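Skinon Hardwax Oil - Set-up Guide, Section 4: Finishing Boards, Shelves and Bench Tops

Last updated: Fri 5 December
Shares 11 | Comments 2

4.1 Before you open the can

Read this whole section first. Once the catalyst is in, you're on the clock.

Covers Skinon Clear, Skinon Natural and the older Notwood tins (same mix ratio, different lid). For outdoor wood use the Grostedwood manual instead.

You need:
- Skinon oil, part A and part B
- sandpaper, 120, 180 and 240 grit
- white pad, plus lint-free rags
- plastic spreader
- metal bucket with lid, half full of water
- gloves, mask, lamp you can move

CAUTION: Oily rags can catch fire by themselves. Straight into the water bucket, lid on. Not in the trash, not in a pile on the bench.

4.2 Sanding

1. Take off old finish completely. Oil won't go in over varnish or wax.
2. Sand 120, with the grain. Even pressure, no leaning on the corners.
3. Vacuum. Move to 180. Vacuum again.
4. Wipe with a damp rag to raise the grain. Let dry fully.
5. Last pass at 240, by hand, light. Stop there. Any finer and the wood closes up and teh color comes out weak.

Note: glue spots show up as pale patches after oiling. Find them at step 4 while the board is damp, they stay lighter. Scrape, re-sand.

4.3 Mixing

1. Stir part A for a few minutes. Scrape the bottom of the can, the solids settle.
2. Pour what you need into a clean cup.
3. Add part B. Ratio is on the lid. Don't guess.
4. Stir slow. Wait five minutes before use.

Mix small batches. Leftover mix can't go back in the can. Do not seal mixed oil in a jar.

4.4 First coat

1. Work in sections you can reach without stretching.
2. Pour a small puddle, pull it out thin with the spreader.
3. Rub in with the white pad. Ends too. End grain drinks more, go back to it.
4. Wait ten minutes.
5. Wipe off everything that's still sitting on top. Change rags often.
6. Dry rag test: rag comes away clean, you're done. Rag comes away sticky, keep wiping.

CAUTION: Oil left standing dries gummy and has to be sanded off. Most support calls are this one.

4.5 Checking the surface

Do it with a low light from one side. Overhead light hides nearly everything.

1. Turn off the ceiling light.
2. Hold the lamp low, move it slowly along the board.
3. Look where the light bounces. Shine should be even across the glare. Dull spots = too dry, add a little oil. Wet looking streaks = wipe again.
4. Tilt your head, check from the other end.

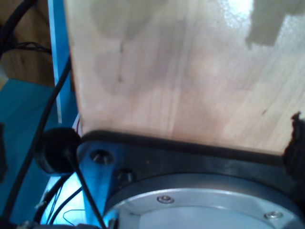

Fig. 4-3. Glare and shadow on a pale board with faint vertical grain.

Note: knots and darker patches are part of the wood. Don't sand them chasing an even color.

4.6 Second coat and curing

1. Leave overnight with the window open a crack.
2. Feel the surface. Rough? Go over it lightly with a worn piece of 240, vacuum.
3. Second coat same as the first but use less. Half is plenty.
4. Wipe off, check with the lamp again.
5. Light use after 24 hours. No water, rugs or hot cups for a week.

Cold rooms take longer. Below 60 F, double all times. Above 85 F don't start, it sets up before you can wipe.

4.7 Care

Damp cloth, mild soap. No steam, no bleach, no scouring powder. Scratches: sand just that spot, re-oil, wipe. Refresh the whole top when water stops beading.

Parts and order numbers
Spreader, 1000
White pad, 2000
Antoniadis rag bucket w/ lid, 2479

Related items
- Section 3: Choosing a Color and Making a Test Peice
- Section 5: Repairs, Rings and Burn Marks
- Notwood tins: Reading the Old Labels
- Grostedwood Deck Oil manual, October edition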